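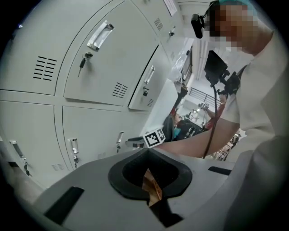 4. Recording a locker task by hand

This section covers hand-held demos only. For remote control from the desk station see section 5. Read section 3 (calibration) first if you haven't, the steps below assume both tools already passed.

4.1 Before you start

1. Charge both Drindix hand tools. Green light = ok. Amber, leave it on the dock.

2. Wipe the lens on each tool. Dry cloth. No spray, no sleeve.

3. Check the marker cube. All faces clean, no tape, no fingerprints on the black squares. A scratched cube gets swapped, don't color it in with a pen.

4. Put on the chest mount. Strap over the shoulder, screen facing out from you so you can glance down and read it. Run the cable along the arm, enough slack that you can reach all the way out without it pulling.

5. Head camera on last. Snug. If it slips when you nod, tighten it.

6. Open Zolska on the screen, pick the task from the list, enter your operator number. Wrong operator number is the most common reason we throw out a session, so look twice.

Note: Lockers with keys in the locks - leave the keys where they are unless the task card says otherwise. The card will name the door.

Caution: Keep the chest cable away from the handles. A snagged cable can pull the mount off and it will take the strap with it.

4.2 Syncing the tools

1. Hold both tools out in front, cubes up, where the head camera can see them.

2. Press record. Wait for the double beep.

3. Close both grippers fully, open fully. Do it again. Slow.

4. Screen should say SYNC OK. If it says SYNC WEAK, more light or step back from the wall and repeat.

5. Three weak results in a row: stop, restart Zolska, start over from 4.1 step 6. Don't record on a weak sync. The file looks fine and then the left and right hands drift apart halfway thru.

4.3 Approaching the door

1. Start from a standing position facing the lockers, arms relaxed. Hold still for 2 seconds. The trainer uses this to find the start of the demo.

2. Walk in at normal speed. Not robot speed. People slow way down when they know they're being recorded and the policy learns to be slow too.

3. Bring the tool up toward the handle with fingers open. Open wider than you think you need.

4. Keep the handle between the fingers on the tool camera for the whole approach. If you lose it, back up a little and come in again, same take is ok. One correction like that is useful. Five is a mess, discard.

5. Stop moving your feet before you touch anything.

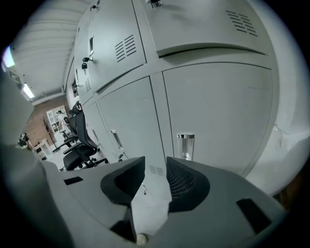
6. Close on the handle until you feel it seat, then pull. Straight line toward your hip, let the elbow do the work. Twisting the wrist makes the finger pads slide on metal handles and the force numbers go all over the place.

7. Low doors: bend your knees, dont tip the tool over the top. Handle has to stay in view.

8. Let go, fingers open, back the tool out the way it came in. Then hold still again for 2 seconds and press stop.

Note: Recessed handles need the fingertips tucked in behind the lip. Cylinder type handles, grab across the middle. Don't use the same grip for both in one batch.

Caution: Other people record in the same room. Look behind you before you step back. Doors left ajar at head height have caught a few of us already - close everything after each take.

4.4 Tasks with an item

Same as 4.3 with these changes.

1. Item goes in the dominant hand tool. Other tool handles the door.

2. Open door first, item second. Always that order, even if the other way feels quicker.

3. Set the item down inside, open the fingers, wait for it to settle, then back out. No dropping, no tossing.

4. Dropped it on the floor? Press DISCARD and reset. Do not pick it up on camera unless the task is the recovery task.

5. Soft stuff crumples. Squeeze only until it stops slipping.

4.5 How many, how long

A full batch is 22 takes on one door, then change doors. Take a break between batches, the tools get heavy and tired arms show in the data.

Target for the locker set is 600 good takes across all operators. Shared total is on the Zolska home screen, updates when you dock.

4.6 Saving and upload

1. Review the last take at double speed. Looking for: sync ok at start, still hold at both ends, handle visible, no faces right up in the tool camera.

2. Mark KEEP or DISCARD. Not sure = discard.

3. Dock both tools. Upload starts by itself. Leave them docked until the bar is full, pulling one early splits the session and Karakaya (the file checker) will reject both halfs.

4. Write anything odd in the notes box. Sticky door, flickering light, whatever. Short is fine.

Problems with the mount or a cube that wont track: Mulugeta Gebru, or leave the tool on the Ramitz shelf with a tag saying what it did.

Next: 5. Remote control from the desk station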